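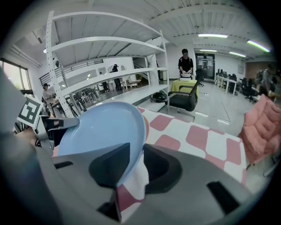

Talks > Spring evenings > Setting the table at home > Speaker notes

Setting a table for guests, notes for Monday evening

Start without slides. Say good evening, thank Rongrong Hou for the room. My name is Jianhua Deng, I worked eight years in the dining room of Brasero and now I teach table setting two evenings in a month.

First point: begin with the cloth. Many people choose plates first and then look for a cloth which can go with them. I prefer the opposite. The cloth is the biggest color on the table, so everything else must listen to it. Ask the audience: who has a checkered cloth at home? Wait for hands.

A checkered cloth is not difficult. It already has a pattern, so keep the plates plain. Pink and white checks go very well with light blue. The blue is quiet and the pink stays warm. If the plate has flowers or gold lines, the eye gets tired. Tell the story of the dinner in February, when I put striped bowls on checks and my mother asked if I was unwell.

(pause, drink water)

Second point: the oval plate. People keep it in the cupboard for the big holiday and it comes out one time in a year. Please use it more. It is good for fish, for cold noodles, for sliced fruit. An oval plate has a direction. On a long table I put it along the length, on a small round table I turn it until the guests can reach it from both sides.

How to carry it: two hands, one at each end, thumbs on the rim and not inside the plate. With a shallow plate the sauce moves quickly, so put the sauce in a small bowl and bring it after. Lower the plate straight down. Do not push it over the cloth, the cloth will make folds under it and you must start again.

Practice part, 8 minutes. Groups of 3. Each person lays the cloth once and places one large plate. Let them make mistakes, correct only the thumbs.

Third point: leave empty space. In the beginning I filled every corner. Now I put the large plate, the small plates, the glasses, and then I stop and look from the chair of the guest, sitting down.

If someone asks about ironing: yes, a little damp, from the back side. If someone asks where to buy: I don't recommend shops, look first in the cupboard of your parents.

Handout is on the chair near the door. Remind them to fold the cloths before leaving. Next talk is about soup bowls.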